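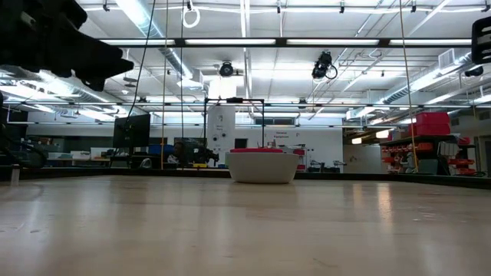
Station check before hand teaching, cell Anditz
Date: 2 January 2026
Checked by: Javiera Daza

1. Emergency stop, pressed and released: OK
2. Gripper fingers, screws and pads: OK. One pad has a small cut, replace before session 25.
3. Arm cables have free movement: OK — please check again after every change of tool.
4. Table clear except for the task object: OK. The task is the bowl with the red top.
5. Speed limit for remote control: NOT OK. It was left on the value from July. I corrected it and made a restart.
6. Arm stays in position when the guiding hand lets go: OK, small drop at full reach.
7. Disk space for recordings: 478 GB free, OK

Comments
The person who guides the arm should stand at the side, never between arm and table. For the remote part, say "moving" loudly before the first motion.
Point 5 must be checked again by the next shift.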